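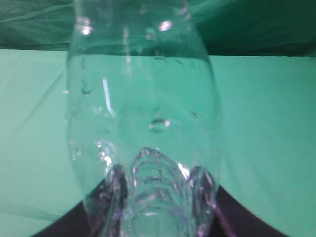
The **Bendbridge transparent-object cell** (often called the *green cell*) is a single-arm robotic workcell at the Bendbridge laboratory in Plolusham. It is used for grasping and pouring trials with clear vessels, mainly plastic bottles and glass mugs. The cell was laid out by Girish Kushwaha and Daichi Hattori, and its upkeep procedure was written by Sushil Rawat. Most published references to the cell concern its maintenance schedule, which was later adopted with small changes at the Gastside site.

## Layout

The cell consists of one arm with a two-finger gripper, a small camera at the wrist, and a fixed camera that looks over the workspace. The tabletop is covered with light teal-green fabric. A darker green cloth hangs behind it. The seam between the two is kept level and is used as a visual reference when the fixed camera is checked.

Clear vessels have little color of their own and take on the color of whatever stands behind them. A plain background keeps the number of competing edges low, so that highlights, rims and molded ribs remain the main features available to the detection software. Creases in the hanging cloth are tolerated. Creases in the table cover are smoothed out toward the edges before a session, as a fold under a bottle can tilt it.

## Gripper

The fingers are dark and close from both sides of the vessel. Each carries a replaceable pad, held by a clip at the back. Pads are inspected after every 1000 grasps and replaced after 2000, or earlier if the surface has become shiny. Both pads are changed together — mixing a new pad with a worn one shifts the closing point to one side.

Closing force is set separately for each vessel type. Thin plastic bottles are gripped at the lowest setting that prevents slipping, and a bottle with a permanent dent is taken out of use. Glass mugs have their own setting, stored under a different tool number. Vivek Agarwal's notes on the cell record a bottle crushed during setup when the mug setting had been left active, and the controller now asks for the tool number at each start.

## Setup

Setup takes place with the arm parked clear of the table. The usual sequence is as follows:

1. Wipe both camera lenses with a dry cloth.
2. Smooth the table cover and fasten its edges.
3. Check the seam against the stored reference line.
4. Run the empty-table capture.
5. Place the vessels well apart, near the back of the table.
6. Confirm the tool number and closing force.
7. Run one slow approach to each vessel without closing the fingers.

The empty-table capture is repeated whenever the lights or the cloth have been touched. If the slow approach ends more than 4 mm from the expected point, the wrist camera is recalibrated before the session begins.

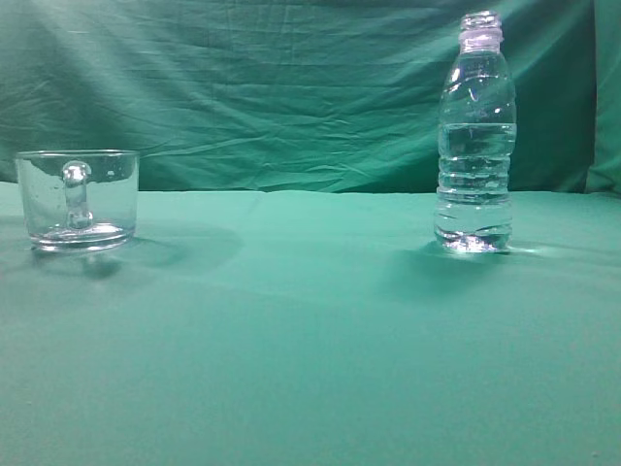

*Glass mug and partly filled plastic bottle on the work surface. The bottle is uncapped and carries no label.*

Labels are removed from all bottles, along with any glue residue. The fill level is noted in the log, as it affects both weight and the way the background is bent through the lower part of the bottle. Mugs are placed with the handle at a recorded angle.

## Routine care

Water is the main source of wear on the cell. Drops on the table cover are blotted at once, and the cover is changed if a damp patch remains. A spare cover of the same color is kept in a closed box. Covers from a different dye lot require a new empty-table capture and, in some cases, new exposure settings.

The wrist camera housing is wiped at the end of each working day. Its seal is examined every Wednesday and replaced if it has flattened. Cable clips along the forearm are checked at the same time. Cleaning sprays are not used near the lenses.

## Faults and repairs

The most frequent fault is a slow drift in the wrist camera position, caused by the bracket screws working loose. It appears as grasps that land consistently high or low on the vessel. The remedy is to refit the screws with thread-locking compound and repeat the calibration.

A second fault, logged as error 1572, is raised when the two fingers report different closing distances. In most cases a pad has been seated badly. If reseating does not clear the error, the finger linkage is opened, cleaned and greased. Spyros Vlachopoulos later traced several repeated cases to a bent clip — a part supplied by Barros — and spare clips are now measured before fitting.

False detections along the seam have also been reported, usually after the hanging cloth has been moved. They are cleared by a new empty-table capture.

## See also

- Gastside workcell
- Gripper pad wear
- Wrist camera calibration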